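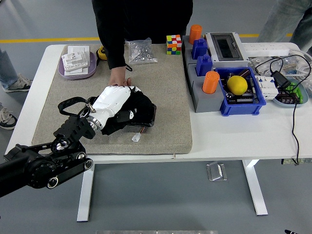
Alham Civic Handbills and Minutes, release 2

README

What's in here

Transcriptions and item-level descriptions for the papers of the Alham Fair Water League, a small-town political group that ran candidates for the Alham town board, lost most of the time, won a few seats, argued with everybody including itself, and kept nearly every scrap of paper it ever produced. If you like local politics you are going to have a very good time with this.

The release holds 2245 item records. An item is whatever the archive treats as one physical thing: a handbill, a letter with its enclosures, one meeting's minutes, a page of doorstep notes. There is also a folder of page scans for the handbills, 700 files, because the layout matters so much for those and plain text loses most of it. The minutes and letters come as text only for now.

About the League

The League started as a protest over metered water. The town had signed a supply agreement with the neighboring district of Gandier, and people on the east side, where the pipes were oldest, found themselves paying more for worse pressure. A group of growers, a pharmacist and several schoolteachers began meeting over a feed store and by the following spring they had a slate of candidates.

What makes the papers so rewarding is how far the arguments wander from water. Within a few years the minutes are full of road paving, library hours, whether the League should endorse anyone for county office (a fight that runs on and on and splits the membership twice), and a long, gripping quarrel over whether members who rented their homes could vote on League business. The second split produced a rival group, the Alham Independent Slate, and we have some of its handbills too, mostly because League members collected them and wrote rude remarks in the margins. The remarks are transcribed!

The League never formally dissolved. The minutes thin out, the handwriting changes, and the last few meetings record a date, a list of names and the word "adjourned."

Where the papers came from

The bulk was kept by the Assefa family, whose house served as the League's mailing address for most of its life. The family gave it to the Kernon Local History Room in three deposits. The first deposit was in good order, with original folder titles, and we kept those titles as they were. The second came in grocery boxes with no order anyone could find, so the series arrangement there is ours. The third is small and mostly printed matter.

Titles in straight quotation marks are the creator's own words from a folder tab or a heading. Titles without them were supplied during description. Please keep the distinction if you reuse the records, it took us a while to get right.

Files

items.csv
One row per item. Start with this one.

text/
One plain text file per item, named by item number. UTF-8, Unix line endings.

handbills/
Page scans, named by item number with a letter for the side (a is the front, b is the back).

people.csv
Names found in the papers, with the spellings we matched to each. Very much a work in progress.

changes.txt
What moved between release 1 and this one.

Columns in items.csv

item_id: Series letter and running number, for example M-0114. Stable from this release on.

series: M for minutes, L for letters, H for handbills and other print, D for doorstep notes, F for finance, X for everything that refused to go anywhere else.

title: See the note on quotation marks.

title_source: "creator" or "supplied".

date_written: The date as it stands on the item, typed exactly, including the wrong ones. One secretary stayed in the old year well into February.

date_normal: Our reading of the date, ISO style, as precise as the evidence allows. Blank if we couldn't do better than a decade.

creator: Person or body, matched to people.csv where possible.

extent: Leaves for manuscripts, pages for print.

excerpt: The opening of the transcription, cut at 3000 characters. Most items are shorter than that and appear whole. The full text is always in text/.

marginalia: yes or no.

restrictions: Blank for almost every row. See below.

How the transcriptions were made

Every item was typed by one person and read against the original by another. We tried automatic recognition on the minutes early on and it made a mess of the pencil pages, so we went back to typing. The handbills did better, and their text began as machine output that was then corrected by hand.

Spelling and punctuation follow the original. Line breaks are kept in handbills and dropped in letters and minutes. Crossed-out words appear between double hyphens when they can be read. A gap of one word is [illegible]; a longer gap is [illegible passage]. Marginal notes come at the end of the text under the word MARGIN, with initials if the writer signed.

The League had a private shorthand for voting results and we have left it alone. "C" is carried, "NC" is not carried, and "T" is tabled. "CG" shows up in the later minutes and we believe it means "carried with grumbling," which is what an aside in M-0207 says, although the aside may be a joke. Write to us if you find a second source for it.

Known problems

Series D is uneven. Canvassers wrote fast, often on the backs of handbills, and a few sheets have one canvasser's notes running into another's. Where we could separate the hands, we made separate items. Where we couldn't, the creator field says "several".

The finance series has a hole in it. One ledger is mentioned repeatedly in the minutes and never turned up in any deposit.

people.csv merges some people who should probably be apart. The town was fond of naming sons after fathers. If a person seems to have been unusually active for an unusually long time, check the letters.

Dates in the rival Slate's handbills are often inferred from the election they mention, so treat date_normal with care for those rows.

Street names follow the papers. Several Alham streets were renamed later and there is no lookup table yet. A contributed one would be wonderful.

Privacy

Doorstep notes record what residents said about their voting intentions, their neighbors and sometimes their health. We removed house numbers throughout series D and replaced residents' names with initials, except for League members and candidates. A few letters about a family matter are described in items.csv and withheld from text/. They are marked "withheld" in the restrictions column and can be read in person in Kernon.

Please don't try to match the initials back to households.

Things people have done with it

Release 1 was barely out when a class in Gandier used the water rate letters to put together a reading of the whole dispute, with students taking the parts of the board members. Someone else charted how long meetings ran against how many motions were tabled, and the result is exactly as bad for the League as you'd expect. We'd also love to see work on the vocabulary of the handbills. The word "honest" alone could keep a person busy for a month.

Use and credit

The transcriptions and descriptions are free to use, change and republish with credit. The handbill scans are free for study and teaching; ask before putting them in a commercial publication. Credit line:

Alham Civic Handbills and Minutes, release 2. Kernon Local History Room.

Corrections

Send them! Give the item number, the line as we have it and the line as you read it. Small ones are as welcome as large ones, and the best correction so far was a single comma in M-0031 that reversed the outcome of a vote. Solveig Blomqvist keeps the change list and answers mail for the project in the mornings.

Still to come

Scans of the minute books, beginning with the pencil volumes
Street name table
A proper pass through people.csv
Series X, sorted, or at least apologized for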